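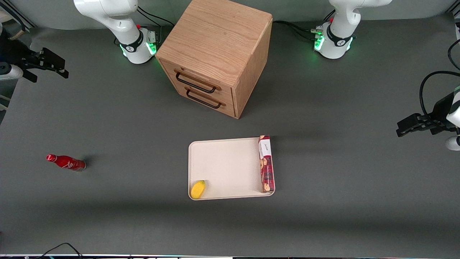
제4장 양팔 작업대의 설치와 점검

호라치우 포프(Horațiu Pop) 지음
개정 5월

양팔 로봇을 들여놓은 실험실에 가 보면 대개 같은 말을 듣는다. 설치는 끝났고 이제 돌리기만 하면 된다는 것이다. 필자는 이 말을 잘 믿지 않는다. 볼트를 조이고 전원을 넣은 상태와, 석 달 뒤에도 같은 자리의 물건을 같은 자세로 집는 상태 사이에는 꽤 긴 거리가 있다. 이 장에서는 그 거리를 다룬다.

제조사 설명서는 이 부분에 인색하다. 트렐소프(Trelthorpe) 작업대의 초판 설명서에서 베이스 고정에 할애된 분량은 두 쪽이었고, 그중 한 쪽은 경고문이었다. 나머지 한 쪽에는 "평탄한 면에 단단히 고정할 것"이라고 적혀 있었다. 얼마나 평탄해야 하는지, 단단하다는 것을 무엇으로 확인하는지는 나오지 않는다. 현장에서 묻는 것은 바로 그 두 가지인데 말이다.

4.1 표시등은 무엇을 보증하는가

베이스의 녹색 표시등을 점검표의 첫 줄에 올려놓은 곳이 많다. 필자가 쓰던 작업대에서 녹색은 제어기가 오류를 보고하지 않는다는 뜻이었다. 베이스가 밀렸는지, 그리퍼 손가락이 휘었는지는 제어기가 알 길이 없다. 등의 색이 무엇을 가리키는지는 기종마다 다르니 설명서에서 먼저 찾아보고, 찾은 다음에도 그 이상의 의미는 붙이지 말기 바란다.

스키타덱(Skitadeck) 작업대를 맡았던 베니토 카레테로의 정비 일지에 이런 대목이 있다. 운전 1245시간째에 왼팔이 서랍 손잡이를 놓치기 시작했다. 표시등은 정상이었다. 담당자들은 소프트웨어를 의심해 경로를 다시 가르쳤고, 1779시간째에 같은 증상이 돌아왔다. 그제야 베이스를 들어내 보니 고정 볼트 4개 가운데 하나가 손으로 돌아갔다. 그동안 다시 가르친 경로는 모두 틀어진 베이스에 맞춘 것이어서 전부 버렸다.

이 사례를 두고 볼트 점검 주기를 줄이자는 주장이 나왔다. 주기를 줄여서 나쁠 것은 없다. 다만 필자가 보기에 더 큰 문제는 경로를 다시 가르치기 전에 기준점을 재지 않았다는 데 있다. 기준점 측정은 4.3절에서 설명한다.

4.2 케이블과 작업 영역

케이블은 팔이 가장 멀리 뻗은 자세에서 길이를 정한다. 대기 자세에서 보기 좋게 묶어 둔 케이블은 손목이 돌아갈 때 당겨진다. 손목 쪽에는 여유 고리를 남기고, 베이스 뒤쪽 배선은 상판 위의 물건에 눌리지 않는지 확인한다. 상자나 서랍장처럼 무게가 있는 물건을 두 베이스 사이에 놓을 때는 특히 그렇다.

시험용 물건의 배치도 설정의 일부로 기록해야 한다. 눕힌 병과 세운 상자는 그리퍼에 전혀 다른 접근 각도를 요구한다. "지난번과 비슷하게 놓았다"는 기록은 쓸모가 없다. 상판에 좌표를 정하고 물건마다 위치와 방향을 적는다.

자동 보정 기능이 있으니 이런 기록은 필요 없다는 반론을 자주 듣는다. 이멜(Imell)의 보정 프로그램을 한동안 써 본 흐다인 도(Hạnh Đỗ)도 처음에는 그렇게 생각했다고 한다. 보정값이 날마다 조금씩 한쪽으로 움직이는 것을 보고 나서 그는 수기 기록을 다시 시작했다. 보정 프로그램은 어긋남을 메워 줄 뿐, 어디가 왜 어긋났는지는 알려 주지 않았다.

다음 절로 넘어가기 전에 자신이 쓰는 작업대의 베이스 고정 방식과 마지막 조임 날짜를 찾아 적어 두라. 날짜를 찾을 수 없다면 조인 적이 없는 것으로 보고 시작한다.

ⓒ 커르스테아(Cârstea) 출판부. 무단 전재 금지 | 정오표 문의: 편집부 토누 라우드세프 | 맨 위로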